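Sodium, again

Quick one before work, it's 6 and the coffee isn't done. I said in February I'd stop writing about sodium. Lied.

So the new Hadell soup cans. Front says "less sodium" in big friendly letters. Less than what? Took me a while with my reading glasses to find it — less than their own regular soup. OK. Fine. But the regular one was a salt lick to begin with. And the number on the back is for one cup, and the can is two cups, and I have never in my life eaten half a can of soup and put the rest away.

I'm supposed to be watching this stuff. Doctor's orders, nothing dramatic. So I've been writing down what I eat, which is teh most boring diary ever kept. Crackers, 257 milligrams. Lunch meat, don't ask. The bread was the one that got me. Two slices of Gurnura wheat and I was at 300 before anything went on it.

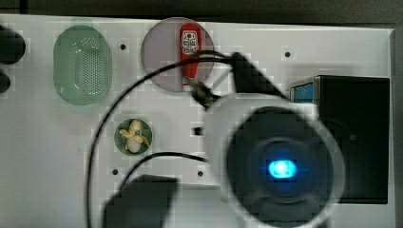
Rinse your canned beans, wrote Munshi under the last post, and quit blaming the bread, because most people get more salt from one restaurant dinner than from a week of toast. Fair enough on the beans. I do rinse them now. Not sure about the toast math, I eat a lot of toast.

But restaurants are a whole other post. At home at least there's a label. Lalov, the lunch place by my office, has calories on the board and nothing about salt. I asked at the counter. Got a shrug and a napkin.

Stuff I've swapped so far:
Regular broth for the no-salt kind (tastes like warm water, add lemon)
Deli turkey for a chicken I roast on Sunday
Salted butter for unsalted, which I then salt. Working on it

Condiments I keep forgetting to write down at all. A tablespoon is the serving and I don't own a tablespoon that small, apparently.

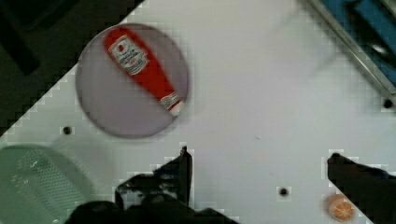 Photo: my own

Anyway my average for the last 14 days is down a bit. Not where it should be. What I'd like is one number for the whole package, on the front, big. Some of the stuff in my pantry has both columns on the back already, per serving and per container, and those I can read in the store without doing multiplication in the aisle. The soup doesnt.

Have to run, bus. If anyone knows a low salt pickle that isn't sad, leave it in the comments.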